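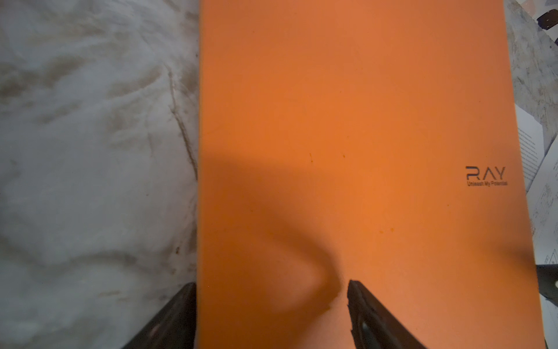
Flovport Two-Finger Gripper Kit, Club Edition
Steyn Classroom Robotics
Part no. 1155-C

The Flovport is a parallel gripper for small robot arms, sold to school clubs and student teams. It bolts to the wrist of the Grollent arm with 4 screws and plugs into the tool port. Teams entering the Drondbridge student challenge may use it in the desk-clearing task without changes.

What's in the box
Gripper body with motor
Two black fingers, fitted
Wrist camera with short cable
Screws, hex key and spare finger tips
Printed setup guide

Specifications
Weight with camera: 134 g
Power: from the arm's tool port
Control: position and grip force
Software: Python library, runs on the club laptop that runs the arm
Age: 14 and up, with an adult present

Desk-clearing task
The task asks a team to pick up flat everyday items and move them to a marked spot. Notebooks and loose paper are the usual choices. A notebook lying flat is harder than a block or a cup, and most new teams spend their first sessions on it. Start with a thick cover and approach from the side. Keep the fingers wide until the camera shows an edge of the book, then lower the arm slowly. On a soft surface such as a blanket, one finger can press down beside the cover and slide under it. On a hard table, let the book hang over the edge by the width of a finger.

Plain covers in a strong color are easiest for the sample edge-finding program. Watch for the shadow of the gripper on the cover, which the program may read as an edge. Moving the lamp to the other side of the arm usually fixes this.

From a club
Reshma Mabuza runs an after-school robotics club with two Flovport kits. "We had the arm moving the first afternoon. Picking up a notebook took until May. The students kept a log of every try, and the log was what got them into Drondbridge." Her students Riaan Zulu and Xuân Kiều wrote the side-approach program that now comes with the library, in the folder named flat_items.

Care
Wipe the finger tips with a damp cloth. Pull lint and loose fibers out of the finger joints after working on fabric. Do not oil the slides. Replace the tips when the grip surface is smooth.

Price and ordering
Single kit: $1,155
Spare tips, pack of 2: $4
Schools may pay by purchase order. Kits ship with the current library, and updates are free. Questions about club orders go to Dario Mazza in the education office. For repairs, write to Keabetswe Molefe and include the number printed under the gripper body.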